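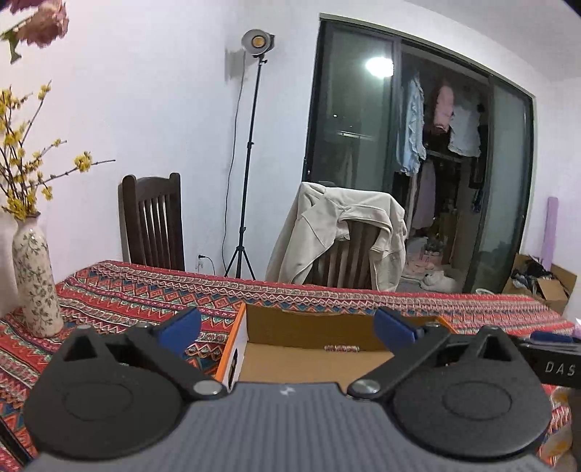
By the standards correspondent, Modard

Ask the woman who wrote the handling rules at Clegg which page she is proudest of and she goes straight to page 3. "It's the one on opening and closing the jaws!" she laughs. "Open wide, come in straight, close slowly, stop. People think that's too simple to write down, and then you watch ten of them do it ten different ways."

The rules cover hand-held grippers used to record everyday jobs, such as packing snacks into a box. The first draft came out in September and ran to 18 pages. She has been cutting ever since, with help from the team at Bunel, who tried it on 1,012 recordings.

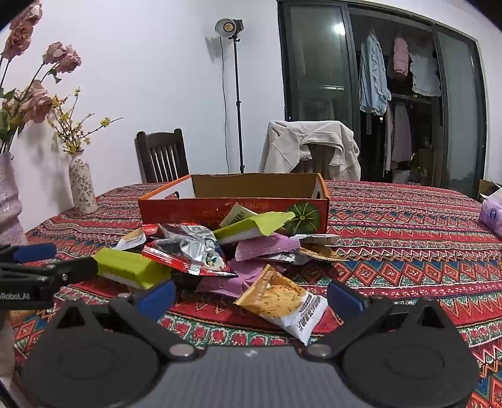
"Soft packets are my favourite," she goes on. "You can't treat a biscuit like a tin. So the rule says take it by the sealed edge if you can reach it, and if you drop it, keep recording. Don't start again! A dropped packet is a perfectly good recording as long as you mark it as one."

She is just as keen on leaving rooms as they are. Tablecloths, vases and chairs all stay put, and the notes say so in bold.

The next version goes out to Jendell for comments on 10th February.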